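Trusanham Built Environment Forum
Board: Public Buildings and Sports Venues
Topic: Beltau Hall refurbishment - retain or replace the lower tier?

Svenja Lenz
Posted 05/03/2021
Members are invited to comment on the outline scheme for Beltau Hall, prepared by Pryor in collaboration with our office. The hall currently seats 739 in fixed rows on two levels. The scheme proposes to remove the lower tier and install retractable seating, so that the main floor can be used for badminton, volleyball and civic events. The roof structure, the east entrance and the upper tier would be kept.

Comments received by the end of the month will be passed to the design team in full.

K_Dang
Thank you for circulating the scheme. I support it in general, but I must question the loss of the fixed lower tier. Retractable units need a deep storage zone when closed, and the section drawing allows very little space behind the north wall. By my reading, 111 seats would be lost. For a hall of this size, that is a serious reduction.

Svenja Lenz
Mr. Đặng is correct on the figure. The client has accepted it, on the basis that the hall has sold out on only two occasions in the past 11 years.

Ludmila Procházka
I do not find that argument persuasive. Attendance has been low in part on account of the poor sightlines and the heating, both of which the scheme sets out to correct. One should not size a refurbished building by the crowds that its defects kept away.

I would also ask that the floor be settled before the seating. The drawings note a sprung timber floor, while the written specification refers to sheet vinyl on a foam backing. 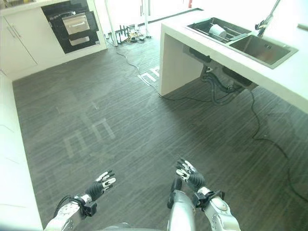
The two behave very differently under the wheels of a retractable unit, and the point loads should be confirmed with the supplier in writing. At Stillen the floor was ordered first and the seating second, and the wheel tracks had to be reinforced at the owner's expense.

duyen.trinh
With respect, the Stillen case is not comparable. That floor was laid over an old swimming tank and the substructure was the cause of the difficulty. Beltau has a ground-bearing slab throughout. I agree, however, that the drawings and the specification must say the same thing.

Ludmila Procházka
I accept the point about the tank. My request regarding the supplier stands.

Sang Khổng
May I raise the matter of access? The plan shows wheelchair positions only at the ends of the front row. When the seating is closed, those positions disappear altogether. The upper tier is served by stairs alone - a lift is shown in dashed line, marked "future." In my view it should be part of the present contract.

K_Dang
Agreed on the lift. I would give up the new foyer canopy to pay for it.

Svenja Lenz
The canopy is a condition of the January planning consent and cannot be omitted without a fresh application. The lift will be priced as a separate item. On the floor, the specification is in error; sprung timber is intended, and a corrected page will be issued.

Sang Khổng
Thank you. Please post the lift price here when it is available.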